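Stuson Support
Ticket: Neutral gray prints with green tint after driver update
Product: Bratach desktop photo printer, Stuson print driver
Opened: 26/02/2021
Opened by: Soledad Galindo
Assigned to: Benedikt Sutter
Status: Solved

Soledad Galindo wrote:

Good morning,

I am writing because my printer does not make gray correctly anymore. I print small art cards and sometimes larger sheets for a shop, and I use matte paper from Nisano, the heavy one that comes in a box of 50 sheets. Until the last driver update I was very satisfied. After the update all the neutral grays have a green tint. Black is good, red and yellow are good as far as I can judge with my eyes. Only the grays, and it is worse in the light grays than in the dark ones.

I have already done the following before to write to you:

Nozzle check, all lines complete, no gaps.
Head cleaning, one time, normal strength.
Head alignment, automatic.
Restart of the printer and of the computer.
Change of the USB cable (I had a second one in the drawer).

The tint is the same after all of this. I also looked at the prints near the window and under the lamp, to be sure that it is not the light. Under the lamp it is a little less visible, but it is there.

 It has a large area of one dark gray, without any texture, and it is useful for me for this reason. 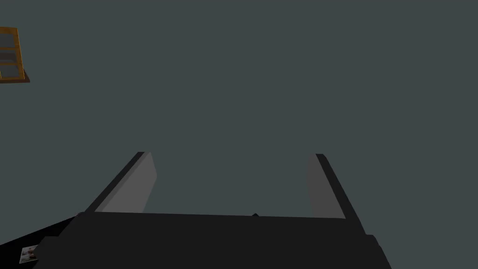 Attachment 1. Dark slate gray background, smooth, with a faint blue-green cast in the file.

Please note that this gray is already a little cold on the screen, so I do not expect it to be perfectly neutral on the paper. But on paper it becomes much more green than it should.

Thank you in advance for your help.
Soledad Galindo

Benedikt Sutter wrote:

Hello Soledad,

Thank you for the clear report, it saves us some steps. Please do no more head cleanings for the moment. Your nozzle check is complete, and a cleaning uses a lot of ink.

Could you tell me:

Which program do you print from?
In the print window, who manages the color, the program or the printer?
Which paper type is selected in the driver?
Are the cartridges original, and was any of them changed near the time of the update?

Please also print the internal test page from the menu of the printer itself, with the computer disconnected. If the gray steps on this page are neutral, the printer is fine and we look only at the software.

Regards,
Benedikt

Soledad Galindo wrote:

Hello Benedikt,

I print from Bahrami, the layout program. The color is managed by the program, with the profile that I downloaded for the Nisano paper. In the driver I had always put "No color adjustment", and I believed it was still like this. The cartridges are original. I changed the light gray one, but this was some weeks before the update and I printed well with it.

The internal test page is neutral. I let it dry for 30 minutes before looking, because on matte paper the color changes a bit in the first minutes. The gray steps are all clean from the lightest to the darkest.

So it seems it is the software, as you say. I do not know how to continue.

Soledad

Benedikt Sutter wrote:

Hello Soledad,

Good, that means the ink and the head are out of suspicion.

My guess is that the color is now corrected two times, one time by Bahrami and a second time by the driver. The update writes new default settings, and your saved presets can keep their old name while the content inside is reset. Please do this in the same order:

1. Open the printer preferences from the system settings, outside of Bahrami.
2. Go to Color and write down what is selected.
3. Set it to "No color adjustment" and press Apply.
4. Go to Paper and check the type. For your paper it should be "Matte, heavy".
5. Delete your old preset and save a new one with a different name.
6. Close Bahrami completely and open it again, then select the new preset.

Print one small sheet and compare.

Benedikt

Soledad Galindo wrote:

Hello Benedikt,

I did the steps. In Color it was "Automatic", which I have never selected. In Paper it was "Plain". So both were changed without my knowledge. I corrected them, deleted the preset and made a new one.

The first sheet was better but I still had some green. Then I saw that Bahrami keeps its own copy of the printer settings inside each document, and my document still had the old ones. I made a new empty document and placed the files again.

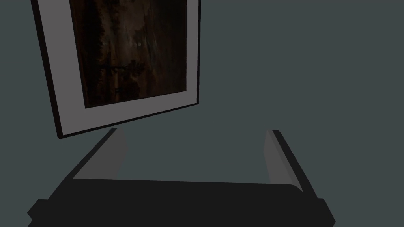

The result from the new document is good, and I printed it at the same small size as before so I would be able to put the sheets side by side. For light tones the old sheets were really bad. The wide light gray mat around the framed picture is very good for this, with the narrow black border outside it and the dark wall behind. On the old sheet the mat was visibly green. On the new one it is plain gray, and the wall has again only the small blue-green that I see on the monitor. The black border has not changed between the sheets.

I have two remaining questions. Do I have to make all my old documents again, or is there a way to correct the settings inside them? And will the next update reset everything one more time?

Soledad

Benedikt Sutter wrote:

Hello Soledad,

Very good news. You do not have to rebuild the documents. Open each one, go to File, then Page Setup, choose a different printer (the PDF one is fine), press OK, then go back and choose the Bratach again. The document then takes the current settings from the driver. Save it after that.

For the next update, please export your preset before you install. The button is under Maintenance, Presets, Export. I have reported the reset to our driver team, but I can't promise a date for a correction, so the export is the safe way for now.

Can I close the ticket?

Benedikt

Soledad Galindo wrote:

Hello Benedikt,

I tried the way with Page Setup on 10 documents and it worked on all except one, which was made with a very old version of Bahrami. That one I made new, it was only a small card. The preset is exported and I keep a copy on a USB stick.

Yes, you can close. Thank you for your patience, I wasted quite a lot of paper before I wrote to you and I should have written earlier.

Best regards,
Soledad Galindo

Ticket closed by Benedikt Sutter
Resolution: Driver defaults reset by update (color mode and paper type). Presets recreated, settings refreshed in existing documents.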